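Our project was meant to answer one question. If a household robot passes its checks in simulation, how much should anyone trust that? Our supervisor, Razia Orakzai, gave us the Staniforth checklist and told us to apply it to the Jistilent simulator. I came to it expecting paperwork, and mostly got paperwork.

The checklist has 40 items. Many ask whether something has been "considered", and a team can tick that after a short chat over lunch. Very few ask for a number.

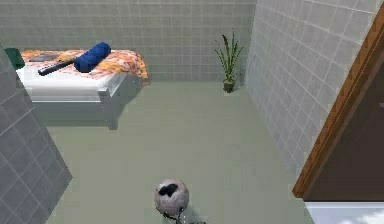 Rule 6 says the robot must keep a safe distance from furniture "where practical". We asked three people what that meant and got three answers. In the end we wrote our own limit, 100 mm, and failed any run that broke it without a reason logged. Out of 2,317 runs, 900 failed. Under the original wording we could have passed nearly all of them, and I suspect other groups do.

The next problem is tidiness. Simulated rooms have even light and surfaces that behave the same way each time. Rule 11 asks for "representative conditions" but never says who decides what is representative. In practice it is whoever built the room.
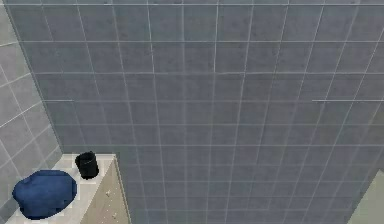
Should a pass in simulation count towards a safety sign-off at all?

Only as a reason to go on to supervised physical testing. We would want the failed runs handed over with the passed ones, and the limits fixed before the first run. Galivmont's draft guide asks for the first of these and is silent on the second.

We did not test a physical robot, so we can't say how well our own limit holds up. It may be too strict for narrow rooms.

Comments

Iresha Wanigasekara: Did you fix the 100 mm before or after looking at results?

Razia Orakzai: Before. It's in the Thursday log.

flullberg_reader: Rule 11 was worse in the old version, if that helps.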